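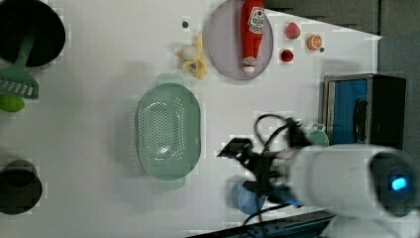
PLAY KITCHEN SAFETY CHECK, KIT 260
Andham Toy Library
Checked: 13/09/2019
Checked by: Rosemarie Baumgart and the sorting table crew
Next check due: October
Result: pass, with comments

I love doing this kit. It is the one that goes out most and comes back with the best stories, and it is still in really good shape! Comments are under each item so whoever takes the October check can see what I was looking at.

1. Everything laid out on one surface before starting
OK. White table, plenty of elbow room. Please don't check straight out of the crate. The small food hides inside the bowls and you will miss it.

2. Small food: strawberries, orange slice
OK. Both strawberries go through the tester the same way every time, stem end first, then sideways. The smaller one is the one to watch. It did not fit in the cylinder at any angle, so it stays in the kit, but the kit keeps its "3 and up" tag. Leaves tugged hard on both, no movement. Orange slice: ran a thumbnail all the way round the rind and found no lifting.

3. Bottles and anything with a cap
OK, see comment.
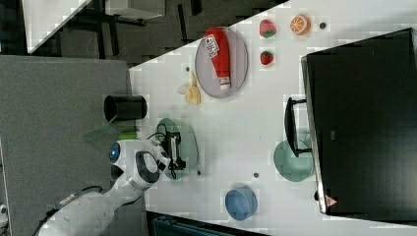 Caps are my favorite thing to be fussy about, and I would ask every checker to be just as fussy. A cap that comes off in a grown-up's hand with a light twist will come off in a child's mouth. Hold the bottle, twist both ways, then pull straight out — ten seconds, done. In this kit that means the red ketchup bottle, the one on the lavender plate, and its white cap did not budge. Check the label while you have it in your hand. If a corner has started to curl, trim it or peel the whole thing off. This one passes.

4. Banana
OK. The peel flaps are the weak spot on any peeling fruit, so bend each one back and let go. No whitening at the fold and no tears. I also pressed the tip, which on our old Meinecke fruit used to go soft and split. Nothing like that on this one.

5. Plate, bowls and cups
OK. Run a finger round every rim. The blue one had a tiny rough spot that I smoothed with fine paper and rechecked. Handle on the pale green mug is firm. Kids love to hang things by that handle, so give it a proper pull.

6. Pots and spatula
OK. Look at the slots in the green spatula from both sides for fine cracks between them. Flex it gently, no more than you would a ruler.

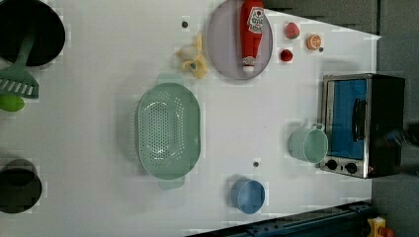 7. Colander: holes and handles
OK, and what a great piece this is! Sovham made it as a replacement part (our stock line 535) and it has outlasted the one it replaced. Hold it up to a window so light comes through the holes, and look for any that have joined up. Then twist the two side handles. Wash with a bottle brush from the inside out, and let it drain upside down.

8. Toaster oven: door, knobs, hinges
OK, one note. Open and close the door slowly with a pencil in the gap on the hinge side. The pencil should not be pinched hard enough to mark, and it was not. Knobs pulled and turned, both solid. Dry cloth only on this one, please.

9. Warning labels
OK. The little red and white triangle low on the appliance stays where it is. Don't scrub over it.

10. Crate and lid
Needs action. The Florby crate has a split corner. I taped it for now and put in for a new one.
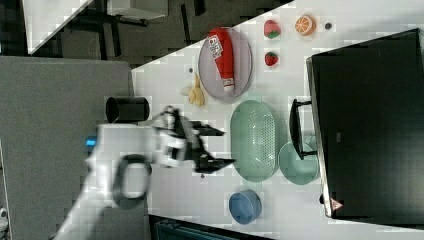

Rosemarie Baumgart asks that the oven go into the crate first from now on, door side up, with the food in a zip bag on top of it. She had the colander wedged underneath the last time she unpacked, and although the handles were fine she would like them to stay that way. She would also check the oven hinges again in October even if no borrower has reported trouble.

Agreed on all of that, and I have changed the packing card to match.

Open items
Replace Florby crate, corner split.
Print new packing card and tape it inside the lid.
Recheck the blue rim I smoothed under item 5.

Kit 260 is back on the shelf and ready to go out.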